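Printed garments: frequently asked questions
Varnon Garment Printing, Pludport
Revised February 2026
19 shares | 16 comments

These answers cover orders for screen-printed, transfer-printed and direct-to-garment work. Embroidery and woven labels are dealt with on a separate page. Terms used in the price list have the same meaning here.

Which printing method will be used for my order?

The method depends on the quantity, the number of colours in the artwork and the fabric. Screen printing is used for longer runs in a small number of flat colours. Direct-to-garment printing, shortened to DTG on quotations, is used for short runs on cotton where the artwork contains photographs or gradual changes of tone. Transfers are used for individual names and numbers, and for items that cannot be laid flat on a platen, such as bags with stiff bases. If a method is not stated on your enquiry, the quotation will name one, and the price is valid for that method only.

What is a screen charge?

Each colour in a screen-printed design needs its own screen. The screen is coated with emulsion, exposed with the artwork, washed out and dried before printing begins. The charge covers this work and is made once per colour, per print size. A design printed at one size on the chest and a smaller size on the sleeve needs two sets of screens. Repeat orders from screens still held in store do not attract the charge.

How long are screens kept?

Screens are kept until the end of May following the order. After that the emulsion is stripped and the frame goes back into use. The artwork file is kept, so the design can be reordered, but new screens will have to be made and charged for. Customers who reorder at irregular intervals may ask for a design to be held longer. There is a small storage fee for this.

What file format should artwork be supplied in?

Vector files are preferred for screen printing. PDF, EPS and SVG are all accepted. Text should be converted to outlines before the file is saved. If it is not, and the typeface is not installed here, the software will substitute another one, and the substitution may not be obvious on a proof. Bitmap files are accepted for DTG at 300 dots per inch at the finished size. Enlarging a small file to reach that resolution does not add any detail to it.

Can you work from a logo taken from our website?

Usually not without redrawing. Web graphics are saved small and are often compressed, and the edges break up when they are enlarged to the size of a chest print. Redrawing is charged by the quarter hour. Simple shapes take one unit. Crests, fine lettering and hand-drawn artwork take longer, and an estimate is given before the work is started.

How fine can lines and lettering be?

For screen printing on standard jersey, positive lines should be no thinner than 0.5 mm and reversed lines no thinner than 0.8 mm. Reversed lines are those where the shirt shows through the ink. They need the extra width to allow for ink spread, which closes small gaps during printing and curing. On fleece and on piqué the surface is less even, and both limits should be doubled. Lettering with thin serifs tends to lose them on these fabrics.

Why does the ink feel thicker on a dark garment?

Dark fabric shows through most inks. A white underbase is printed first and part-cured, and the colours are laid on top of it. There are therefore two layers of ink where a pale garment would have one. The underbase counts as an additional colour for pricing. Discharge ink avoids the underbase by removing the dye from the fabric, and gives a softer result, but it works only on cotton dyed with suitable dyestuffs. We test a sample from each batch before accepting a discharge order.

Can colours be matched exactly?

Plastisol inks are mixed by weight to a reference supplied by the customer. A coated reference and an uncoated reference with the same number can differ visibly, so please state which is intended. A colour on a monitor is not a reference. DTG inks are produced from a fixed set of process colours and cannot reach some bright oranges and greens. Where a close match matters, we suggest screen printing, or ordering a printed sample before the full run.

Grey deserves a separate note. A mid-grey can be mixed as a solid ink or made by printing black as a halftone, and the two look different at reading distance. A solid grey has a clean edge. A halftone grey has a dotted edge but can be printed from the same screen as black elements in the same design, which saves a screen charge. The proof states which has been assumed.

What is the 2,226 code on my delivery note?

It is the ink recipe number and has no connection with quantity. Recipe numbers are listed against each design so that the same mix can be used again. Please quote the number when reordering. If the design was printed in several inks, there will be one number per ink, in the order in which they were laid down. A few older notes show the comma in the number and newer ones do not. The recipe is the same.

Do you print on garments supplied by the customer?

Yes, at the customer's risk. Garments must be new, unwashed and free of fabric softener. They should arrive unfolded from any retail packaging, with tags and pins removed. Spoilage is normal in any print run, and an allowance of two per cent should be included in the quantity sent. We do not replace spoiled garments that we did not supply. Waterproof jackets, nylon bags and anything with a silicone finish need an adhesion test before a price can be given.

Which blank garments do you stock?

The standard ranges are Quezada (ring-spun cotton) and Atetti (polyester and cotton blend). Quezada takes DTG ink well and is the usual choice for one-off printing. Atetti dries faster and holds its shape better in industrial laundries, but the polyester dye can migrate into pale inks if the curing temperature is too high. A low-cure ink is used on it for that reason, and the unit price is slightly higher. Both are available in white, black, navy and sports grey throughout the year. Other shades are ordered in.

What does the fabric weight tell me?

Weight is given in grams per square metre. It indicates how much fibre is in the cloth and says little about quality. A lighter shirt made from fine yarn can give a smoother printing surface than a heavier one made from coarse yarn. Very light shirts may allow a heavy print to sag or pucker, and white shirts at the light end of the range are more transparent when worn over dark clothing.

How should printed garments be washed?

Turn them inside out and wash at 30 or 40 degrees with a non-biological detergent. Wait a full day after delivery before washing a DTG print for the first time. Do not iron directly over the print. Tumble drying on low is acceptable for screen prints and will shorten the life of transfers. Dry cleaning solvents soften plastisol and should be avoided altogether. The care label inside the collar applies to the fabric alone. Where it allows a higher temperature than is given here, use the lower one.

My print has cracked. What is the cause?

Cracking after one or two washes normally means that the ink was not fully cured. Ink must reach its curing temperature through its whole depth, and a thick layer can be hard at the surface and soft beneath. Return one affected garment, unwashed since the fault was noticed if possible, and it will be stretch tested. If under-curing is confirmed, the batch is reprinted. Cracking after long use is wear and is not covered. Dryer settings are logged for every run by Knut Brandes, and the log for your order can be sent on request.

Can I cancel or change an order?

Changes are free until the proof has been approved. After approval, any change to the artwork needs new screens. Changes to sizes can be made until the blanks have been picked. Orders cannot be cancelled once printing has begun. Proof queries should go to Elfriede Schmieder, quoting the order number.

Where on the chest will the print be placed?

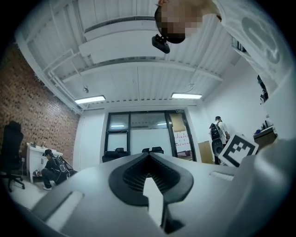

Placement is measured down from the collar seam at centre front, and the distance is set on the medium size unless the order says otherwise. The same platen position is then used for every size in the run, so a print sits relatively higher on the larger shirts. Left-chest prints are positioned from the side of the collar and are limited to 100 mm in width. A large circular design, such as the grey logo on the chest of the white T-shirt in the photograph, is treated as a full-front print and is centred by its outer edge. Circles also show distortion sooner than most shapes. The shirt curves with the body, and leaning forward alters the outline further, so a proof should be checked on a flat garment. If the artwork is not a true circle, please say so on the order form, as the operator will otherwise assume that an uneven outline is a fault in the file.

43 people found this page helpful

Related pages
Embroidery and woven labels: frequently asked questions
Quezada and Atetti size charts
Preparing artwork for screen printing
Sending your own garments to Pludport
Ink types and curing temperatures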